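Search this site Go

4.2 Visitor arrivals

Arrivals at Estow were taken from 3,491 hotel registration cards. Day visitors from Jarnstead were excluded, as few of them stay overnight.
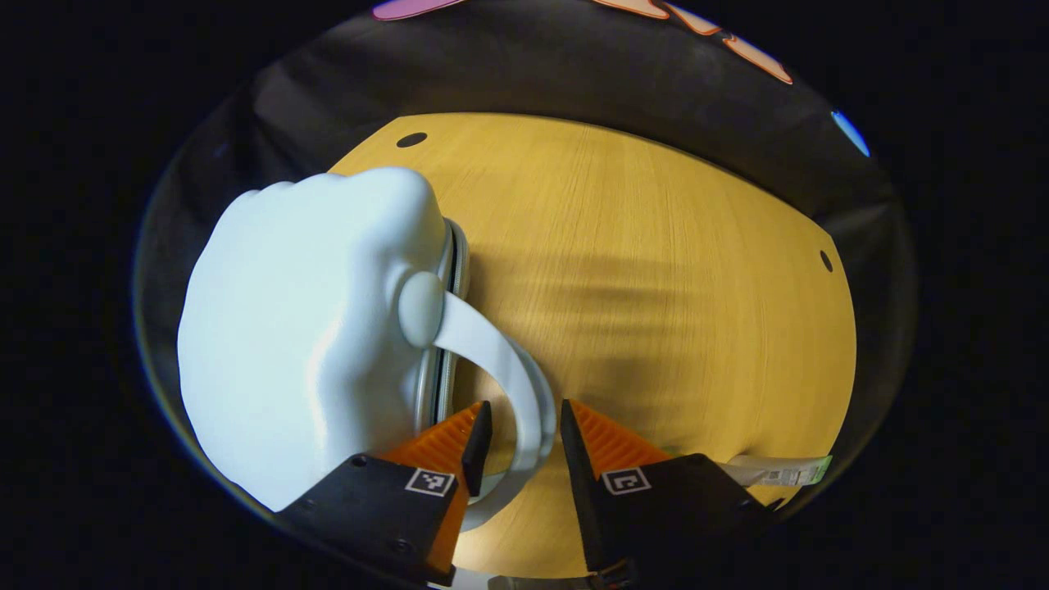

Figure 3. White object with strap and zip on a wooden tabletop.

Bookings rose in April - mainly at the smaller hotels - while coach traffic stayed flat. The Dosamley route was treated separately.

Contact us | Copyright Rondonuwu | Back to top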